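Perrine Le Goff @perrinelg
Thread on water hardness, scale, and why your kettle and your dishwasher salt setting belong in the same conversation. Numbers are from my own apartment in Pemton unless stated. 1/13

Hardness is dissolved calcium and magnesium, reported as mg/L of calcium carbonate equivalent. Utilities also use grains per gallon. One grain is 17.1 mg/L. Check which unit you are reading before you change any setting. 2/13

Heating drives the reaction. Bicarbonate breaks down, carbon dioxide leaves, calcium carbonate comes out of solution and sticks to whatever is hottest. In a kettle that is the base plate. In a water heater it is the element or the bottom of the tank. 3/13

May 26, 2022: I pulled the lower element from the 30 gallon tank. Serial ends in 2413, for the two people who asked whether it was the older Jimaser unit. It is. Scale was thickest on the bend and flaked off in plates. 4/13

Resistance across the terminals was still normal. Scale does not change that reading. It insulates the element, so the sheath runs hotter than it was built to, and eventually the sheath splits. A meter only tells you after the fact. 5/13

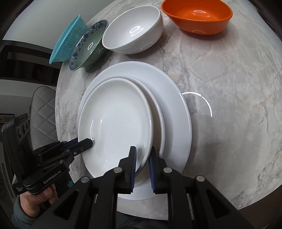

Dishwashers with a built-in softener use ion exchange resin. Calcium and magnesium go onto the resin, sodium comes off. The salt you pour in is for regenerating the resin. It never goes into the wash if the cap is seated properly. 6/13

The hardness setting controls how often regeneration runs. Set too low, the resin saturates and you get a chalky film. Set too high, you burn through salt and water, and very soft water with too much detergent can etch glass. 7/13

Film or etching? Put a spoonful of white vinegar on the cloudy patch for a few minutes and rinse. Film clears. Etching stays. There is no product that reverses etching, whatever the bottle says. 8/13

Descaling the kettle: citric acid, one tablespoon per quart, warm but below a boil. Boiling citric acid in hard water can leave calcium citrate, which is harder to shift than what you started with. Rinse twice. Never mix any acid with bleach. 9/13

Test strips are fine for picking a dishwasher setting. They are poor for anything finer. I ran Zenlow strips against a Gautier drop kit in March and the strips read one band high on three out of four samples. The drop kit repeated to within one drop. 10/13

On pitcher filters: most use a weak acid resin that takes out part of the temporary hardness, and capacity falls off well before the cartridge is due for replacement if your supply is hard. Test the output if you care. Taste is a bad guide. 11/13

Replies are asking about magnetic clamps. I had one on the cold feed for 700 days. Hardness in and out was the same, as you would expect, and the sellers say as much. Their claim is that the scale stays loose. The element in post 4 was downstream of it. One pipe, no control, so weigh that accordingly. 12/13

Next job is flushing the tank through the drain valve until it runs clear, then refitting the element with a new gasket. Power off at the breaker, tank full before it goes back on. A dry-fired element lasts seconds. I'll post the drain sediment weight when it has dried. 13/13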